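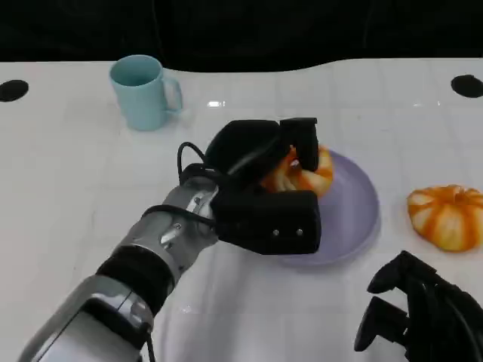

Fall table people: does the blue mug stay?

Forum index > House and Home > Seasonal > Small decorating crises
537 views, page 1 of 1

gourdalmighty
Opening poster

I have one pale blue mug, two small orange and white striped pumpkins, and one white table. That is my whole fall budget and I am at peace with it. The question is whether these things belong on the same table.

The mug is ceramic, sort of chalky looking, no shine to it at all. The table is glossy and has those faint seams that make it look like square tiles. The pumpkin is a pumpkin. I like all three of them separately. Put together, I can't tell if it looks considered or if it looks like I was unpacking and got a phone call.

My sister-in-law says blue is a summer color and the mug should go back in the cabinet until April. She also owns a wreath for every month, so weigh that how you like.

tidewrack_porch
Posts: 192

Keep the mug. Orange and blue sit across from each other on the color wheel and that has been working fine for several hundred years of painting. A pale chalky blue will make the orange look more orange. If you swap it for a brown mug you'll have a brown mug next to a pumpkin, and then you live in a coffee shop.

lidless_crockpot

I'm with the sister-in-law. Pale blue says Easter to me. I'd go cream, and you already have cream in the stripes on the pumpkin, so you'd be picking up a color that's there.

tidewrack_porch

Cream mug on a white table. Thrilling. Will there also be some fog?

lidless_crockpot

Some of us like a calm table.

stalline_street_sue

The table is your trouble. I had a glossy white one in the old apartment on Stalline and everything I set down on it looked like it was waiting to be tagged as evidence. Two things on bare gloss will always look lonely. Put a runner down, something with a bit of tooth to it, oatmeal or rust. Also yours has a glare spot. Mine did too, right where you'd want to put the centerpiece, and I spent a whole winter shuffling a fruit bowl around it.

gourdalmighty

A runner would cover the holes, which I'm torn about. There's a round black one near the left edge and another near the right. I've been pretending they're a feature.

hexkey_drawer

Holes are a gift. Put a bud vase in one. Dried wheat, bittersweet, whatever's dead in the yard. Do both sides and it looks like you ordered it that way.

lidless_crockpot

Or it looks like you have wheat growing out of your furniture.

hexkey_drawer

In October that's called a look.

pantry_moth_survivor

Practical note, because there's always one and it's usually me. Don't set a real pumpkin straight on a white surface and forget it. I left a little striped one on my windowsill at Zerevside for a good long while and when I finally picked it up, the bottom stayed behind. Saucer or coaster underneath. Check it every few days by pressing the base with a thumb. If it gives at all, out it goes.

Wiping the skin with a weak vinegar solution and drying it properly helps too. Leave the stem on, and don't carry it by the stem.

gourdalmighty

How long do the little ones last if I behave myself?

pantry_moth_survivor

Mine have gone past Thanksgiving in a cool room. Next to the radiator, all bets are off.

stalline_street_sue

I had one last 3 months on a bookcase. I felt bad throwing it out by then. It had seniority.

DavivmontMugs

Potter here, small studio, not selling anything. On the handle question, which I realize was never asked: point it in toward the pumpkin. A handle is an arrow whether you like it or not. With the mug on the left and the handle to the right, your eye goes into the middle of the table. Turn it the other way and everybody looks at the wall.

Matte glazes do mark, by the way. Spoons leave gray lines on a lot of them. If it's just for show, no problem.

tidewrack_porch

I have just gone and turned every mug in my kitchen. Thank you, I guess.

lidless_crockpot

Fine, the handle thing is good. I still say cream.

gourdalmighty

Decision so far: mug stays, handle in, pumpkin goes on a saucer slightly right of center and closer to the front. No runner yet — I want to see if I can stand it bare. One bud vase on probation.

Sister-in-law has been informed and has replied with a picture of a brown mug.

hexkey_drawer

Put wheat in it and send it back.

stalline_street_sue

You'll be buying a runner by the weekend. Rust, not oatmeal, I've changed my mind.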